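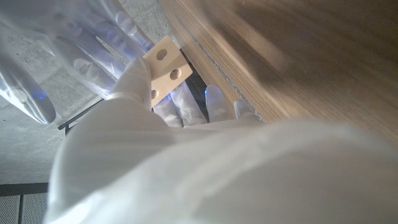
Vundemer Facilities Service Desk
Ticket subject: Intermittent loss of heat and hot water, upper floors, Thoroddsen building
Priority: High, reduced to Normal at entry 8
Status: Closed
Reported by: Heiðrún Fogh, Tenant Services
Assigned to: Olga Teixeira, Building Systems
Contractor: Skimex (heating and controls)

Entry 1 - Heiðrún Fogh, 8:10 a.m.
Tenants on the fifth and sixth floors report that radiators are cold in the morning and that the restroom taps do not run hot until mid-morning. The lower floors have made no complaint. The first report was received in the last week of March and was recorded as a single radiator fault. Four further reports have been received in April, and the matter is now being raised as a building fault.

Entry 2 - Olga Teixeira, 9:35 a.m.
Ticket accepted. Please confirm whether the affected tenants have changed any room thermostats, and whether the problem occurs on days when the building was occupied the evening before.

Entry 3 - Heiðrún Fogh, 11:20 a.m.
Tenants state that no thermostats have been changed. The sixth floor tenant held evening meetings twice during the period. On both mornings that followed, the heat was normal.

Entry 4 - Olga Teixeira, 2:15 p.m.
Plant room visited. Both boilers were available and neither showed a lockout. System pressure was within the normal range. The supply temperature at the main header was 65 degrees Celsius, which is the set value. The upper floor circulation pump was running at the time of the visit, and the return pipe was warm to the touch.

The fault could not be reproduced in the afternoon. The Ullik building controller does not keep a trend record for the upper floor pump, although the point is available. Trending has been switched on and will be reviewed after three mornings. No settings were altered during this visit.

Entry 5 - Hrefna Briem, Property Management, 4:40 p.m.
The fifth floor tenant has requested portable heaters. Please advise whether these may be issued. The electrical capacity on that floor was a concern last winter.

Entry 6 - Olga Teixeira, 4:55 p.m.
Portable heaters may be issued, limited to one per circuit. They are not to be connected to extension cords or left on overnight. Tenant Services should keep a list of the rooms supplied and collect the heaters when this ticket is closed.

Entry 7 - Olga Teixeira, 10:05 a.m.
Trend data reviewed. On each of the three mornings the pump received its start command at 5:30 a.m. and did not report running until after 9:00 a.m. In each case the controller recorded alarm code 106 (no run feedback) and made no further attempt until the next scheduled check. The alarm was not passed to the service desk, as its routing had been left set to the address of a former service provider.

Following an evening of use, the pump is kept running overnight and no morning start is needed. This agrees with the observation in entry 3.

Skimex has been asked to attend before 5:30 a.m. so that a cold start may be witnessed.

Entry 8 - Nanna Zoëga, Skimex, 7:50 a.m.
Attended as requested. The pump was commanded on at 5:30 a.m. and the contactor did not pull in. Voltage was present at the coil. On inspection the contactor was found to be worn, and it would not close reliably from cold. The contactor was replaced from van stock and the pump then started at the first command. The start was repeated five times with no failure.

The pump bearings are slightly noisy but are fit for continued use. The hour counter on the pump stood at 3000 past its last recorded service. A service is recommended before the next heating season - it is not urgent.

Priority may be reduced.

Entry 9 - Olga Teixeira, 9:15 a.m.
Alarm routing corrected. A test alarm was sent from the Ullik controller and received at the service desk. The remaining points on the same panel were checked, and two further alarms, both for ventilation units, were found to carry the old address. These have also been corrected. The retry interval for the upper floor pump has been shortened.

Entry 10 - Unnur Vigfúsdóttir, Operations, 1:30 p.m.
Please review the alarm routing at all other properties taken over from the former provider. A separate ticket should be opened for this work. The pump service is approved and may be charged to the planned maintenance budget.

Entry 11 - Heiðrún Fogh, 3:25 p.m.
Both tenants confirm that heat and hot water have been normal every morning since the repair. All portable heaters have been collected except one on the fifth floor, where the room was locked. It will be collected tomorrow.

Entry 12 - Olga Teixeira, 3:45 p.m.
Cause recorded as a failed contactor, with misdirected alarm routing as a contributing factor. Trending on the upper floor pump will remain on. Ticket closed.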